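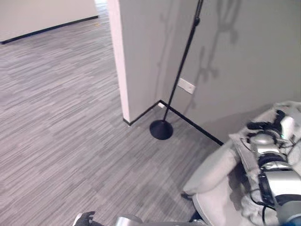
Ponisow, 19 October 2026

Sleeve, Cables and Joint Care on the Two-Arm Robot
Project report, second-year automation course
Lucía Quintana and Valentin Bühler
Supervisor: Ottilie Widmer

1. What we were asked to do

Our group took over the upkeep of the two-arm robot in September. The group before us had written its control software and left a folder of notes on the code, but almost nothing on the hardware. Our task was to write a service routine for one arm, carry it out, and hand over instructions the next group can follow without asking us. We chose the right arm, where the cables had given the most trouble.

2. Starting condition

The arm has polished metal joint segments with dark rings between them. A light gray fabric sleeve with padded sections covers most of it. The cables are black and run along the outside of the metal, with loops around and between the segments, and in places they lie over the fabric. A small green indicator light sits near the upper end of the exposed metal section.

The log from last term listed 5 stops caused by a lost signal from the wrist. Each time the operator had moved the cable by hand and restarted. No cause was written down. Pirmin Hubmann, who wrote most of those entries, told us the stops came when the elbow was bent far in and the wrist was turned at the same time.

3. Finding the fault

We switched the drives off, supported the arm, opened the sleeve and moved each joint by hand through its range. One of us moved the joint and the other watched the cables. At the elbow the signal cable was pulled tight before the joint reached its limit. The loop there was too short, and a cable tie on the forearm kept it from sliding. The connector at the wrist took the load.

The power cable had enough slack everywhere. It did rub on the edge of one sleeve opening, and the jacket was dull at that point but not cut.

4. Work done

We removed the forearm tie and replaced it with a wider hook-and-loop strap, closed loosely. We then lengthened the elbow loop by 50 mm, taking the extra from the coil at the shoulder. The wrist connector was unplugged, checked for bent pins and put back. We found none.

The sleeve was taken off, shaken out and washed by hand. When putting it back we turned the opening so that the power cable no longer crosses its edge. This took three tries. The padding has to be in place before the fasteners are closed, or it slides toward the elbow and bunches up.

Last, we wiped the metal segments and the dark rings with a dry cloth. We had planned to use cleaner, but Ms. Widmer asked us to keep liquids away from the rings.

5. Test

The arm ran a bending and turning program for 2000 cycles at reduced speed, with a check after every 50 cycles for the first part of the run. There was one stop, and it was our own mistake: the speed limit in the program did not match the limit set in the controller. After we corrected it, the run finished with no lost signal.

We have not tested at full speed. The room has to be cleared for that and we did not get a slot.

6. Routine for the next group

Before each session: look along the whole arm with the drives off. No cable may be tight or caught in a fold of the sleeve. Check that the indicator is green after power-up.

Every month: open the sleeve, move all joints by hand, check the straps and the wrist connector, and write the result in the log even if nothing was found.

Every term: wash the sleeve and let it dry fully. Allow 9 hours for the padding.

7. Open points

The left arm still has the old cable tie. The shoulder coil has little length left to give, so a longer signal cable should be ordered before anyone changes the wrist mount. Ingeborg Bühler has the drawing with the new loop lengths and will add it to the project folder.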